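About the Closby Society for the History of Exploration

We read old voyages and we don't take the captain's word for it. Most of what passes for the history of exploration was written by the men who wanted paying for it, or by someone who wanted to sell the book. Closby was set up by readers who had grown tired of repeating it.

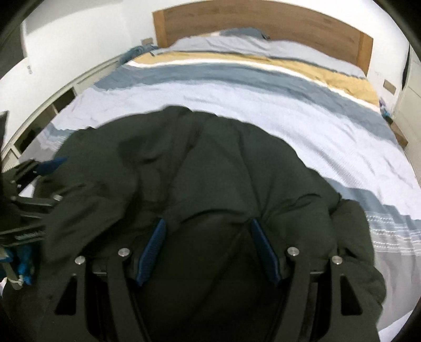 Issue 15

Our journal, Gruna, prints work on journeys, maps and landfalls from any century. We ask every writer the same dull questions. Who kept the log? When was the fair copy made? Was the island there? A good many islands weren't. One of our longest pieces followed a single invented bay through 70 charts, each copied from the last, and we still get cross letters about it.

We have 400 members. You don't need a degree to join, and having one won't get your article an easier ride. Two readers go through everything sent in, and they turn down a lot. "First to reach" is a phrase we strike out unless the people already living there have been dealt with properly.

The Destus Papers are our other job. They are a mixed lot of ships' letters, victualling lists and complaints, some of them plainly forged, and we are putting them online slowly with notes on which ones we doubt. Please don't quote the so-called treasure letter. We have doubted it since November and nothing sent to us has helped its case.
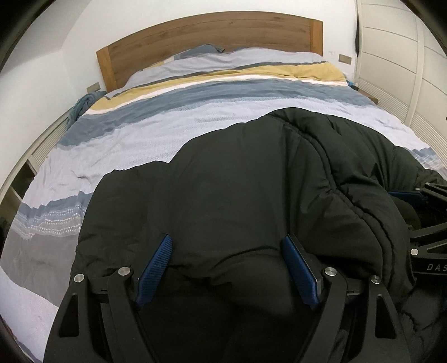
Bed and gripper, with folds of fabric to the right.

Fan, our reading group, meets 6 times a year at 7 in the evening. Bring the text, in translation if need be. We don't do anniversary dinners, replica voyages or plaques.

Membership forms are on the Join page. Corrections to anything we have printed are welcome, with a source.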